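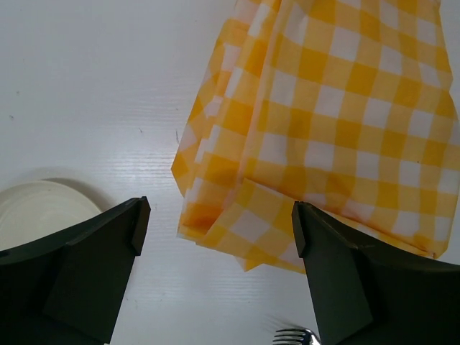

Cikent, August

Home | Topics | Kitchen & Laundry | Ask | Sign in

Getting old butter stains out of checked cotton napkins?
Posted by flidico_attic, 9:16 pm

I picked up a whole bundle of vintage napkins at the Broder street market and I'm over the moon with them! Mostly checks, a few stripes, all cotton as far as I can tell. Trouble is, several have yellowish greasy spots that have clearly been there for years. Two regular warm washes did nothing. I'd love to use them for a porch lunch at the end of the month. Is there anything that lifts old grease without fading the colors?

quiltandkettle
Oh, lucky you, I love a good checked napkin! Old grease is stubborn but it does move. Lay the napkin flat and dry, rub plain dish soap right into the spot with your fingertips, and leave it for an hour. Then soak it overnight in warm water with a scoop of oxygen bleach (the powder, never chlorine - chlorine will eat the color). Wash as usual and hang it up. Keep it out of the dryer until you're sure the spot is gone. I've had some that needed three rounds and came out gorgeous.
Test a corner first if there's any red in the pattern. Reds run. Yellows and blues have mostly behaved for me.

vanacker_lane
baking soda

porchlight114
Seconding the dish soap! For the really set ones I dab on a little rubbing alcohol before the soap, with an old towel underneath to catch what comes through. Do that by an open window. And iron them slightly damp, from the back - they come up so crisp you'll want to have people over every night.

Last updated: August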